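# About Goreo

Goreo is a small company in Iltbridge. We study one question: can a machine do the everyday work of a house or a workshop, and do it well enough that a person would want to keep it? We test machines, we write down what they did, and we publish the results, also when they are not flattering.

The company was started by Citlali Montes and Orysia Didenko. Citlali managed a hotel laundry before she studied engineering. Orysia came from Zhuravel, where she repaired packing machines. They met at a trade fair, and they disagreed about folding towels. Citlali believed a robot would fold them properly in 2 years. Orysia did not believe it. The towels are still a discussion in our office.

## What we do

Our work is with simple chores: picking up clothes, sorting laundry, wiping a table, putting parts into the correct box. To this day we have recorded 2976 attempts. Each one is watched by a person and marked as done, partly done or not done. If somebody had to help the machine, even with one finger, we do not mark it as done.

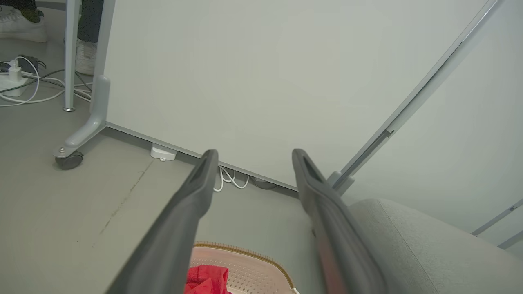

Soft things are the most difficult. A cup has the same shape each time you take it, but a shirt has a new shape every time it falls. Cables are also a problem, and so is any object which is half under another one. A child of five manages all this without thinking, and for this reason many visitors expect too much from the first demonstration.

On the shop floor the situation is better. Parts come in known sizes and the light does not change. In our Hisix trial, a sorting task of 900 parts, the arm worked steadily but it was slower than the person beside it.

## So, can they do it yet?

Some chores, in some rooms, with somebody near. We would not leave a machine alone with a family's washing today. We would let it carry the basket.

## Visit us

We receive schools and small firms in the mornings, from September. Please write to Orysia before you come, and tell her which chore you would like to see. You may bring your own towels.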